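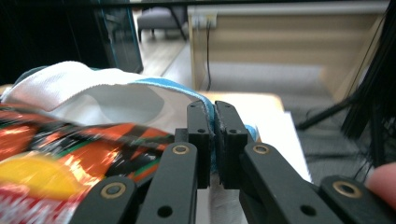

*The white cloth with the blue trim.*

January 2018

Hot again. I got up early to water the tomatoes before the sun came over the shed and found the tank lower than I'd like. The neighbours say Puldale had a storm overnight. We got wind and a bit of dust on the verandah.

Most of the morning went on the linen cupboard. I have been putting it off since June, when the shelf sagged and I shoved everything back in with a brick under one end. I took the lot out and made piles on the bed. Keep, rags, op shop. The keep pile was too big so I went through it again. The flannelette sheets can stay, winter comes round whether I believe in it today or not. The old curtains from the Seden house went to the op shop pile, then came back, then went again. They are good lined curtains and don't fit a single window here.

The tea towels are their own problem. I kept the linen ones and anything that will still dry a glass. The souvenir ones with the calendars on them are mostly starch and colour and have never dried anything.

Fixed the shelf while it was bare. It wanted 2 new brackets and I had a pair in the jar, the wrong colour, but they will be behind the towels. The brick is back in the garden.

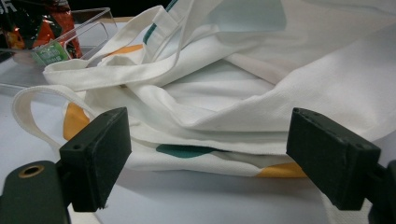
I drove into Pumphrey after lunch with the op shop things on the back seat. The odometer said 277 when I reset it at the servo, so that is the last tank done, and not a very good one. I blame the air conditioner. The shop was shut till three, with a note on the door, so I sat in the park under the peppercorns and ate an apple. A kid was trying to fly a kite and there was no wind at all by then. It went along the grass behind him like a dog.

When they opened I handed over the curtains and sheets and was told they can't take pillows any more. Fair enough. Then I looked along the shelves, which I had told myself I wouldn't do, and came home with a pie dish and a road atlas. The atlas is old enough that the Wurach turn-off is still marked as gravel. I like it better than the new one — the print is bigger, and it shows the railway.

The council letter was in the box when I got back. Rates are 724 this quarter. I put it under the fruit bowl and then took it out again and paid it, so that's finished with.

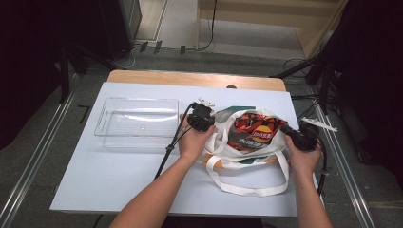

## Evening

Cold meat and salad, and the first decent cucumber. Rang the hardware about shade cloth and they have it in by the metre. I need 6 metres if I do the tomatoes and the lettuce both. The lettuce may be past saving. It has gone to seed at one end and the rest is bitter, but the chooks next door aren't fussy.

I put everything back in the cupboard before dark. Towels at the bottom, sheets in the middle, blankets up top where I need the step to reach them. The two pillows are in the laundry until I work out what a person does with pillows.

Read the atlas in bed with the fan on. There is a road out past Wurach that follows the creek the whole way to the weir, and I have never been down it. If it cools off I might take the thermos and go and have a look.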